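Looking After the Hand Grippers

When I took over the bench corner from Kumiko Sugawara in August, she left me a biscuit tin full of hex screws, a note saying "check these first, always," and not a great deal else. I have come to see that the note covered most of it. Several of you have asked over lunch what it is I do in there before the morning sessions start, so Mi-kyung Min has kindly given me this month's equipment corner to tell you, and I'm afraid I have taken her at her word and used the whole of it!

For anyone new to Rellgate, the hand grippers are the two-fingered tools our demonstrators hold while they pick things up and put them down, so that the arms in the big room can be taught to do the same. They look sturdy, and they are, but they get squeezed and set down all day long, and small things drift. A finger that sits a hair off true will still pick up a cup perfectly well in your hand. The trouble comes a week later, when Ashraf Radwan is scratching his head over why an arm keeps closing a little to one side.

So, the morning check. I start with the base blocks, the chunky black parts the fingers are mounted on. Every screw gets a touch with the key, left block first and then right, and I do mean a touch. The screws go into plastic on our older pair, and if you lean on them you will strip the thread, and then you will be in the queue for a new block from Besson with everyone else. (I stripped one in my first week. Kumiko was very nice about it.) If a screw turns more than a sliver I take it out, wipe it, and put it back with a small dab of thread lock, and that gripper stays on the shelf until lunch.

Next come the pads. The inner edges are finely toothed, and the teeth collect everything – lint, crumbs of eraser, a kind of gray paste I have never managed to identify. A dry toothbrush does the job nicely, brushing along the teeth and then across. Please don't use the solvent spray from the paint cupboard. It makes the pads look wonderful for a day and then they go slick, and we lost a good set that way in the spring. A barely damp cloth is plenty if the brush won't shift it.

Then I look at the orange ribbed pieces behind the fingers. I hold the tool up to the window and let the light come through, which shows a crack far better than staring at it on the bench does. A fine line at the bottom of a fold means it goes in the red tray, even if it still feels springy. We had 16 spares at the last order and they don't take up much room, so there is really no call to nurse an old one along.

The little square markers on the front of the blocks are the part people forget. The software finds the fingers by them, and a greasy thumbprint across one can be enough to make it lose track. I wipe both with a lens cloth and run a fingernail lightly round the edges to see that nothing is lifting. If a corner has come up, print a fresh one from the Jela folder at 100 percent scale. I put that in capitals on the cupboard door after we had a batch come out slightly small, and Kazuhiro Uchida spent most of an afternoon recalibrating for markers that were the wrong size to begin with.

Last of all I take the gripper over to the small wooden table in front of the black curtain and try it with something light and round. I come in slowly with the fingers open, one on each side, and close until they just meet the object.
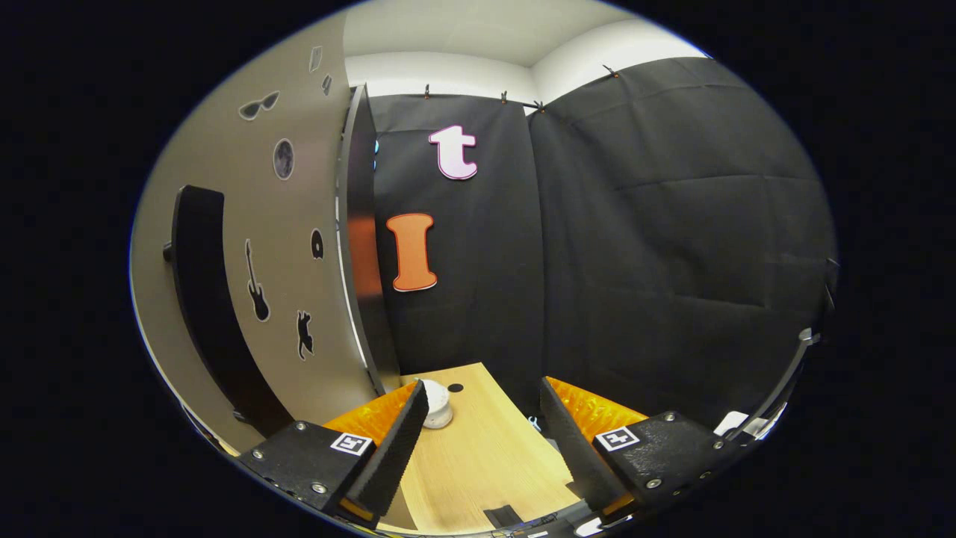
Photo: Wakana Higuchi / Rellgate newsletter

I am looking for both pads to touch at the same moment. If one arrives early, the object scoots across the table toward the other, and back we go to the screws. I do this 10 times with each tool and write the result in the blue logbook, along with my initials and anything odd, and I would love it if whoever has the afternoon turn could do likewise. A line saying "all fine" is perfectly good reading to me.

The whole business takes less time than a pot of coffee once you have the knack of it. If you'd like to learn, come by the bench any morning at 8:30 and I will find you a toothbrush. The Zukumcombe folks are sending us their worn pads to look over too, so there will be plenty to practice on, and Mi-kyung has promised to reorder the thread lock before we run out.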